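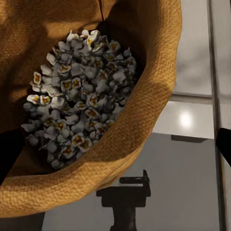
The meal break has been losing ground in office work for a long time, and employers have been slow to say whether they regard this as a problem. It is the view of this essay that they should, and that the remedy lies within the reach of any organization that has a roof and a working calendar. Most workplaces already provide food of one sort or another. A burlap sack with its rim rolled back over a heap of popcorn is a generous sight, and people will gather near it for a minute or two. They will then carry a handful back to their desks and go on typing. Food that can be eaten with one hand does very little to protect an hour, and it is the hour that has been disappearing.

The Drenton office of Nistorum, where the author was responsible for staff policy until last November, employs 278 people. Its handbook grants each of them 60 minutes in the middle of the day. When supervisors were asked to look at how the time was being used, they found a practice that matched the handbook in almost no department. Meetings were set for noon on the grounds that everyone was free. Customer calls were moved into the same hour for the same reason. Staff who left the building felt obliged to mention where they were going, and several had stopped leaving it.

None of this had been ordered. No manager in Drenton had ever told an employee to skip lunch, and most would have been offended by the suggestion. The break had been worn down by small requests, each one sensible when taken alone. A rule that depends on the confidence of the most junior person in the room is a weak rule, and the midday break in most offices is a rule of that kind.

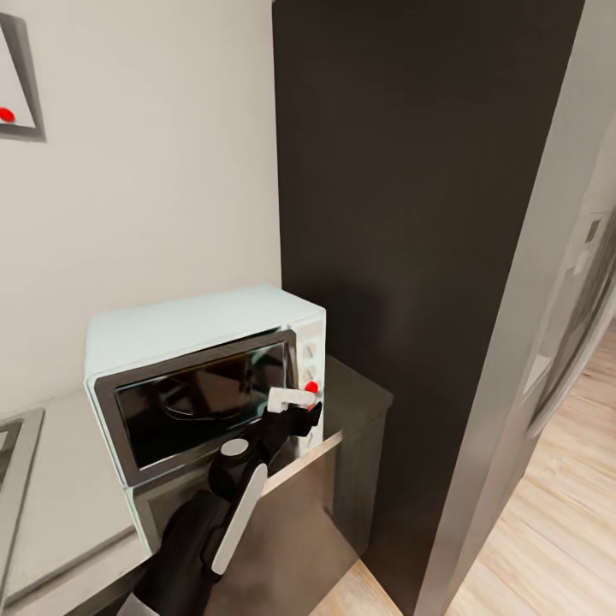 What an employer owes

The usual response to such findings is to improve the facilities. New appliances are bought, the walls are painted, and a notice goes up asking staff to clean up after themselves. The author has signed the purchase orders for improvements of this kind and does not regret them. A person who brings food from home should be able to heat it and eat it at a table. Those are ordinary decencies, and they cost little when set beside the price of a single vacant position.

Equipment does not settle the matter, however. Rami Nasrallah, who managed the Harkusbridge branch during its move to a new building, put the point well in his closing memorandum: "We have given people a better place to spend time they do not have." His branch had a larger break room than any other in the company. It was busiest before nine in the morning.

An employer owes its staff three things in this area. The first is a stated hour, written down, during which no meeting may be called without the consent of everyone invited. The second is cover, so that a person who answers the telephone for a living can stop answering it. The third is example. Where the head of a department eats at the desk with the door open, the department will do likewise, whatever the handbook says. 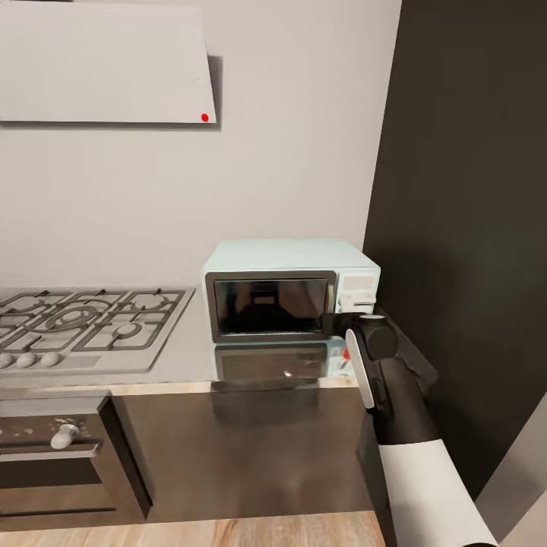 Of these, cover is the one most often left out, and it is the one that costs money. A front office with two clerks cannot protect the break of either unless a third person is trained to step in. Veronika Wyss, who set the rotation at Harkusbridge, asked for seven hours of additional staffing a week and was at first refused. She made the same request in the next budget round, with the overtime records attached, and it was approved. The lesson for administrators is a plain one. A benefit that appears in a policy and has no line in the budget should be expected to fail, and the staff should not be blamed when it does.

The case against

There are serious objections, and they deserve an answer. The first is that a fixed hour suits some employees and burdens others. Yeshi Alemneh, a colleague whose judgment the author respects, has argued for many years that a parent who wishes to work through lunch and leave early should be free to do so. She is right. A protected break must be a right that the employee may trade away, in writing and at the employee's own request. The trouble with the present arrangement is that the trade is made without anything being received in return. The hour is given up at noon and the workday still ends at five.

The second objection is that professional staff are paid for results and should manage their own time. This has some force in senior positions. It has much less in the offices where most people work, where the calendar is filled by others and a declined invitation is remembered.
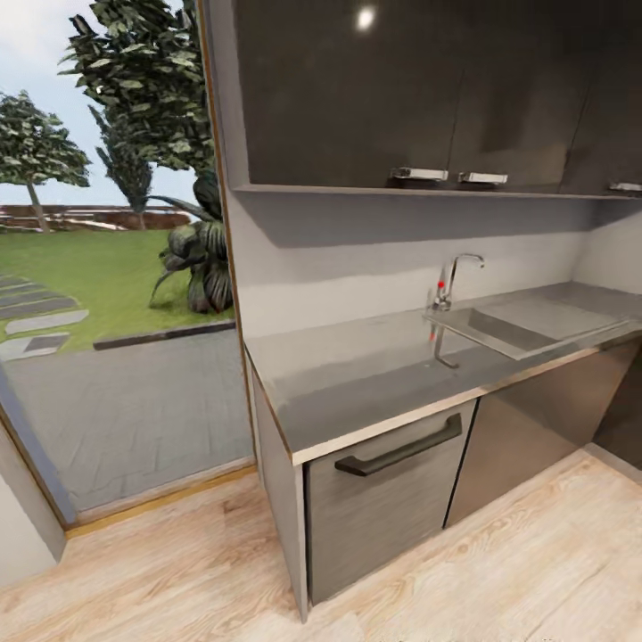 Illustrations: Auer Visual Library

The third objection concerns productivity, and the author is reluctant to meet it on its own ground. It may well be that a rested employee makes fewer errors in the afternoon. The argument for the break does not need to wait for proof. The hour was promised when the person was hired, and it forms part of the terms on which the work is done. An employer that shortened the workday by an hour without notice would hear about it from its clients at once. One that shortens the rest of its staff in the same manner generally hears nothing, and has come to treat that silence as agreement.

Organizations that wish to act can begin with their own calendars. A review of one month of noon meetings takes an afternoon. It should record who called each meeting, who attended, and whether the matter could have been taken up at two. The results should go to the people who called the meetings before they go to anyone else, and they should be discussed at some other time than lunch.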